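July 5, 2019

Table at the Filcombe room, continued. The plate has been standing in for lunch service again. Rumen wants the settings kept plain, so it's the small round white one, the water bottle goes at the corner, tissues next to it. Lavoie's layout sheet from March asked for a napkin ring. We don't own a napkin ring.

Plate, bottle, tissues:
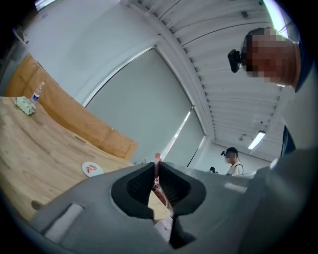
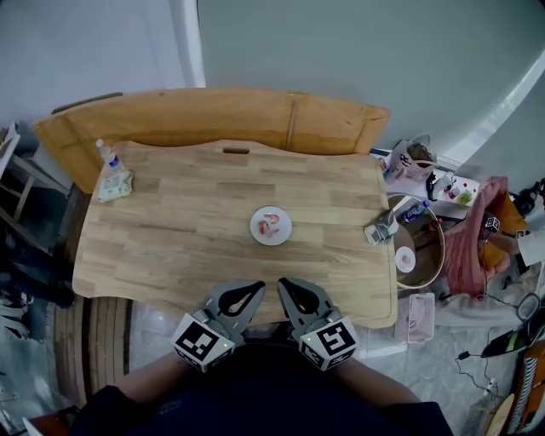
Tissue pack needs replacing before it gives up its shape entirely. Asked Claniseo for a carton and they quoted a minimum of 2,000 packs, so I'll walk to the corner shop.

Still open: the shelf. Little bottles are fine where they are, but the paper bag has to live somewhere else, and I'd like the floor on that side back. Also the wavy table edge makes "line it up with the edge" a useless instruction. Changed it on the sheet to "near the far corner." Item 173 on the list, closed.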